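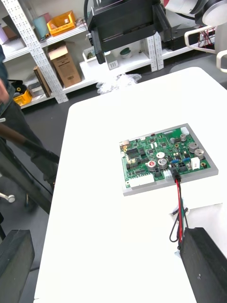 Dana Trevick
Trips and visits editor, Candow Valley Newsletter

Costello open day, Zimdale. Typing this up on the train home with a bag of free oven mitts on my lap, so excuse the state of it.

Doors at 9, line already past the bike racks when I got there. Parking is bad. They send you to the overflow lot behind the feed store and then it's a long walk on gravel. Take the train if you can, it's ten minutes on foot from the station and flat all the way.

Costello makes kitchen ranges. Has done in the same building since before the highway came through, and you can tell from the floors, which slope. Tours go out in groups of 30, you get a paper wristband and a pair of safety glasses that fog up. Mine was the second tour of the morning. Go early. By noon the wait was nearly 3 hours and people were giving up and going straight to the pie tent.

First stop is the press shop. Loud. Sheet steel comes in on coils and gets flattened, cut, then punched into oven sides. You stand behind a yellow rail and feel it in your teeth. The guide had a headset but the speakers were no match for the presses so we mostly got hand signals. Kids loved it. Earplugs in a bucket by the door, grab some.

Then the enamel line, and this is the reason to go. I could have stayed all day. Bare steel parts hang on hooks, get washed, dried, sprayed with a dull gray-blue slip that looks like wet clay, and go into a furnace the length of a bowling alley. They come out the other end shiny. The heat hits you a good way off. They fire it twice for the colors, once for the ground coat and once for the top, and the red is the hard one. Too long and it goes brown at the edges. There's a rack of rejects by the exit and you can buy a brown-edged door panel for 6 dollars. I bought one. No idea what for.

The colors wall next to it has every shade they've ever sold, little squares with the name painted under each. Harvest Wheat. Sea Foam. A very bad pink. Our old stove at home was the avocado one and there it was, bottom row.

Assembly is upstairs and quieter. Carpet tiles, radio on. Burners, hinges, knobs, glass, and the electronics area with its green circuit boards, all silver cans and connectors. We went through that bit quick, the group behind was catching up. I'd have liked more on the hinges. The oven door hinge gets tested on a rig that opens and shuts it all day long, and the guide said they go through springs like popcorn. One woman in our group asked why her door squeaks and got a proper answer (wrong grease, don't use cooking oil).

The museum room is up a half flight of stairs at the end. Small, warm, smells of floor polish. The star is the Wustel, their first coal range, black, nickel trim, big as an upright piano. Sales ledger beside it in a glass case, open to the last page, and they sold 1,078 of them before switching to gas. Also a wall of cook books they used to give away with each stove. Lots of gelatin. The one from the war years has a chapter on baking without sugar and I would have paid money for a copy. They don't sell copies. They should.

No elevator to the museum room, by the way. Rest of the route is fine for wheelchairs, there's a lift by the press shop, but that last half flight isn't and the website doesnt mention it. I put it on the comment card. Two strollers had to be left at the bottom.

Lunch. Pie tent run by the Zimdale fire company, chicken pot pie or apple, both cooked in Costello ranges set up on pallets in the yard. Chicken pie was very good, crust better than mine. Coffee weak. Not enough tables, we ate standing up next to a forklift. Cash only and the nearest ATM is back at the station, so plan for that.

Afternoon has a baking demo in the canteen, bread and a sheet cake. I caught the bread. Nice talk on rack height, which I've been getting wrong for years aparently: loaves go lower than I put them. She passed round slices with butter and the room went quiet. The sheet cake clashed with my train.

Shop is by the gate. Mitts free with the wristband. Enamel mugs, the thick kind with a blue rim, also baking trays, spare knobs for models going way back. If you have an old Costello missing a knob bring the model number, it's on a plate inside the bottom drawer. Man ahead of me left with four and looked like he'd won something.

Practical stuff. Closed shoes or they turn you away, I saw it happen to a family in sandals. No bags over backpack size. Restrooms by the canteen and nowhere else. Photos allowed everywhere except the furnace controls. Tour takes an hour and a bit, museum as long as you like.

Next one is in October, same hours. The newsletter will have a sign-up sheet for shared rides from Candow once they post the date. My stop coming up.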